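*Revised text, 2015-07-02*

# Chapter 9: The Battery That Goes Flat Overnight

Sooner or later a customer will come to your counter with the same story, and you will hear it so often over the years that you could finish it for them. The car was fine last night. This morning there was a click, or a groan, or no sound at all, and a neighbor had to come over with a set of cables. They bought a new battery in January, and it has happened again since then, and could you please take a look?

Please do take a look, and please be patient with yourself while you do it. Many beginners dread this job more than any other in the electrical half of the course, and I was one of them. The fault leaves no smoke and no noise. The car drives in under its own power, every light works, and the thing you are hunting only happens when everybody has gone home. With an ammeter, a wiring diagram and a quiet hour, though, you can work your way to it quite steadily, and I have grown so fond of the job over the years that I now hope for it when I see the morning's work orders.

In Chapter 8 we looked at how the alternator puts charge into the battery. In this chapter we look at how charge gets out again with the key in your pocket. The trade calls this *parasitic draw*, or *key-off draw*, and you will see both names in service manuals. They mean the same thing.

## What you should be able to do

By the time you finish the chapter and the shop exercises at the back of it, you should be comfortable doing the following:

- explain why a healthy modern car still uses a little current when it is parked
- rule out a weak battery or a poor charge rate before you go looking for a draw
- connect an ammeter in series at the negative cable without waking up the modules
- wait long enough for the car to go to sleep, and know how to tell when it has
- find the guilty circuit by voltage drop across the fuses, and then the guilty part on that circuit
- write up what you found in words the customer can follow

You will need the fuse chart and the power distribution diagram for whatever car you are working on. If reading diagrams still feels slow, go back to the color code pages in Chapter 3 before the first exercise. I mean that kindly. I have watched good students lose an entire afternoon to a misread stripe on a wire.

## A story to carry through the chapter

We will follow one car from start to finish, and I will keep coming back to it, so it is worth getting to know it a little.

The car was a Virska sedan, well looked after, with a leather folder of receipts in the glove box. It came to the Rungrueang garage in Stullcombe, where I used to spend my summers, on work order 3885. I still remember the number, having written it at the top of so many sheets of paper before we were done. The owner drove it most days without any trouble. If she left it for a long weekend, it would not start. Two batteries had been fitted by two different shops, and both batteries, when we checked them on the bench, were in good health.

We began with the charging system, as you always should. With the engine held at 2000 rpm and the headlights and blower on, the voltage at the battery posts stayed where the manual said it ought to be. The belt was tight, the grounds were clean, and there was nothing there to blame. So charge was going in, and the battery was able to hold it, and that left only the question of what was taking it away.

We opened the hood, latched the door catches by hand with a screwdriver so that the car believed its doors were shut, put the key well out of range, and connected the old Nanard bench meter between the negative post and its cable. Then we went and had coffee. I will say more about the coffee later on, as it was really the most important step.

When we came back the meter read 230 milliamps. The manual for that car gave 20 milliamps as the most it should draw when fully asleep.
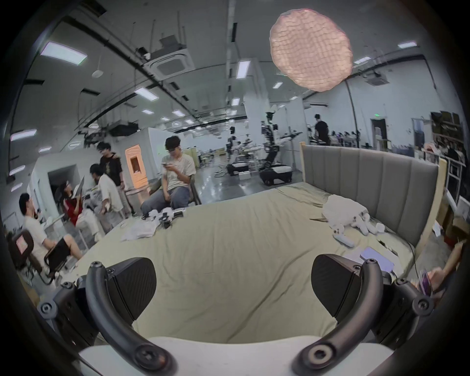

## 9.1 Why a parked car uses any current at all

If you learned on older cars, or if an uncle taught you the basics in his driveway (as mine did), you may have been told that a parked car should draw nothing. For those older cars that was very nearly true. There might be a clock, and there might be the memory in the radio, and that was the end of the list. You could put a test light between the battery post and the cable, and if the bulb glowed you had a problem.

A present-day car is a different sort of animal. It has a body control module listening for the key fob. It has an alarm keeping an eye on the doors. The engine computer holds on to the fuel corrections it has learned, the radio keeps its stations, and the seat module remembers where the seat was. Each of these needs a trickle of current all day and all night. We add those trickles together and call the total the *normal key-off draw*, and a sound battery can supply it for weeks.

Trouble starts when one item on that list takes more than its share. It may be a relay whose contacts have stuck. It may be a glove box lamp that stays lit after the lid is shut, or a phone charger that somebody wired straight to a live feed. Quite often it is a module that ought to have gone to sleep and didn't, and while it stays awake it keeps chattering on the network and holds its neighbors awake too. That last case can send you to entirely the wrong end of the car, so we give it a section to itself.

## 9.2 Going to sleep

When you switch off and lock up, the modules do not all shut down together. Think of a household at bedtime – one person is brushing their teeth, another is still reading, and somebody has gone down to check the back door. The draw starts high, drops in steps as each module signs off, and finally settles at a low, steady figure. On some cars this takes a few minutes. On others it takes the better part of an hour, and the service manual will usually tell you which kind you have.

Any reading you take before the car has settled tells you very little. This is where the coffee comes in. Most of the wrong diagnoses I have seen on this job came from a technician who connected the meter, saw a large number, and started pulling fuses right away. Every fuse seemed to make a difference, since every circuit was still awake.

It is also easy to wake the car up again without meaning to. Opening a door will do it. So will walking past with the key fob in your overalls, and so will leaving a scan tool plugged into the diagnostic connector, as the gateway module may stay up to talk to it. Even pulling a fuse and pushing it back can rouse the module it feeds, and then your patient waiting must begin all over again. For that reason we will leave the fuses where they are, and measure the tiny voltage across each one instead. The method is set out in Section 9.4, with a table for the common blade sizes.

> **Before you connect the meter.** An ammeter goes in series, and its internal fuse is small. Never crank the engine, switch on the headlights, or turn the key to the run position with all of the current passing through your meter. Use a bypass lead while you get everything settled, and remove it only when the car is quiet.

## Questions to think over before you read on

You don't have to write anything down for these. Talk them through with the person at the next bench if you can, and come back to them when you have finished Section 9.4.

1. Two shops had already fitted new batteries to the Virska. What might each of them have measured first, and what would they have learned?
2. We latched the doors by hand before we waited. What would the meter have shown if we had left one open?
3. Suppose the reading had dropped from 230 milliamps to normal at the moment a certain relay was tapped with a screwdriver handle. Would you be satisfied that you had found the fault? What else would you want to check?
4. The owner only had trouble after long weekends. How does her daily driving hide the problem?

Keep your thoughts on the third one close at hand. In the next section we set up the meter properly, one lead at a time, and we will need them.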